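Subject: Re: [covuslow-home] Where do you all keep your washing basket?

> We've got 2 baskets on the utility floor and I trip over both of them.
> Does anyone keep theirs on top of the machine, or does it
> just walk off during the spin?

Mine lives on top! I had the same trouble when we moved to Park (tiny utility, door opens the wrong way) and putting the basket up there gave me my floor back. I go for a white plastic one with holes in the sides, pushed well back so I've still got a bit of flat top at the front for pairing socks.
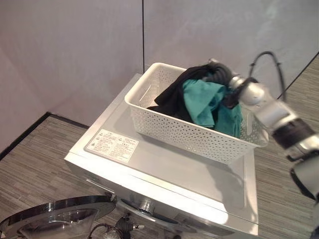
WHAT I DO NOW

Darks and the brighter stuff go in together, the black thing and that teal one included, and I've stopped fretting about it. Door open first, then basket straight down into the drum by the armful. Saves my back no end.

As for the walking off, mine did shuffle a bit on a fast spin, so I lift it down if it's empty. A full one stays put. I got some of that grippy drawer liner from Prinerero as well, cut a piece to fit under the basket, and it's been fine since June.

Does yours have a rim you can get your fingers under? Makes all the difference when it's full of towels.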